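포크 서랍과 흰 바닥

2월 12일 금요일

작년 12월에 이사하면서 제일 마음에 들었던 게 주방 바닥이었다. 흰 타일. 집을 보러 온 날은 해가 잘 들었고, 나는 그 환한 바닥을 보고 마음이 넓어져서 수압도 안 틀어 보고 계약서에 이름을 썼다. 수압은 지금도 그저 그렇다.

흰 타일은 정직하다. 고춧가루 한 톨, 김 부스러기, 언제 빠졌는지 모를 머리카락까지 전부 보고한다. 전에 살던 집은 바닥이 얼룩덜룩한 갈색 장판이어서 나는 내가 꽤 깔끔한 사람인 줄 알고 살았다. 이 집에 와서는 물 한 잔 마시러 갔다가 걸레를 들고 나온다. 게다가 줄눈이 있다. 타일은 한 번 훔치면 끝인데 줄눈은 칫솔을 요구한다. 대각선으로 보고 있으면 끝이 없어서 되도록 정면으로 서서 닦는다.

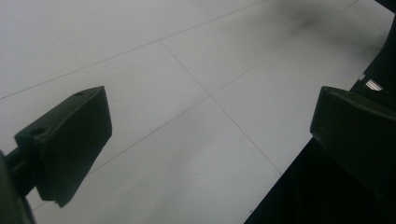
클리터스 코왈치크는 줄눈에 칫솔을 대기 시작하면 이미 진 거라고 했다. 자기는 베이킹소다를 걸쭉하게 개서 발라 두고 드라마 한 편을 본 다음 물걸레로 밀어 버린단다. 따라 해 봤다. 드라마를 세 편 봤더니 소다가 딱딱하게 굳어서 결국 칫솔을 꺼냈다. 배운 점이라면 드라마는 짧은 걸 골라야 한다는 정도.

바닥 얘기는 이쯤 하고, 원래 쓰려던 건 서랍이다. 우리 집 수저 서랍은 역사박물관에 가깝다. 자취 시작할 때 산 스테인리스 숟가락, 엄마가 "이건 좋은 거"라며 넣어 주신 젓가락(짝이 안 맞는다), 배달 음식에 딸려 온 플라스틱 포크 무더기. 플라스틱 포크는 캠핑 갈 때 쓰려고 모았는데 나는 캠핑을 안 간다. 이번에 마음먹고 전부 꺼내서 주방에 늘어놓고 남길 것과 보낼 것을 나눴다. 중간에 배가 고파서 라면을 끓였고, 젓가락이 죄다 분류 대상이라 잠깐 고민했다.

남긴 것 중에 제일 멀쩡한 건 어두운 청동빛이 도는 갈색 포크다. 동네 그릇 가게 Bema에서 폐업 정리할 때 샀다. 반짝거리지 않는 게 좋아서 골랐는데, 은은한 빛깔이 나름 분위기가 있다. 자루 아래쪽에는 연한 글씨로 Creative Art ® 라고 세로로 적혀 있다. 창의적인 예술. 나는 이걸로 주로 컵라면에 딸려 먹는 김치를 찍는다. 상표 등록까지 하신 분들께 조금 죄송하다.
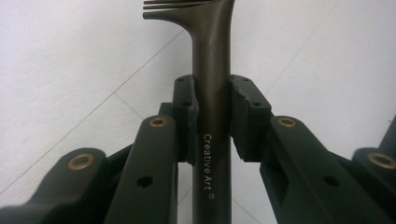

그런 색 포크는 철수세미만 안 대면 오래 가요, 하고 지난번 글에 댓글을 달아 주신 분이 있었다. 저는 모르고 박박 문질렀다가 한 벌을 얼룩말로 만들었습니다, 라고도 하셨다. 덕분에 우리 집 철수세미는 냄비 전용으로 발령이 났다. 부드러운 스펀지로 씻고 마른 행주로 바로 닦아 두라는 말씀도 있었는데, 앞부분은 지키고 있고 뒷부분은 노력 중이다.

정리함도 하나 들였다. Westell이라는 데서 나온 칸막이 트레이인데, 서랍 폭을 안 재고 주문했더니 옆으로 손가락 하나가 들어갈 만큼 남는다. 그 틈에 벌써 병따개가 살기 시작했다. 칸은 숟가락, 젓가락, 포크, 그리고 이름 없는 칸. 이름 없는 칸에는 고무줄과 빵 봉지 집게와 어디 것인지 모를 나사가 들어갔다. 나사는 버리면 꼭 다음 날 뭔가가 무너질 것 같아서 못 버리겠다.

플라스틱 포크는 한 줌만 남기고 다 내보냈다. 한 줌은 캠핑용이다.

저녁에 서랍을 괜히 몇 번 열었다 닫았다. 잘 열린다. 전에는 국자가 걸려서 손을 넣고 달래야 열렸다. 국자는 싱크대 옆 고리로 옮겼고, 거기서 물이 한 방울씩 떨어져 바닥에 자국을 만든다. 흰 바닥이라 아주 잘 보인다. 다음 주말에는 고리를 싱크대 안쪽으로 옮겨 볼 생각이다.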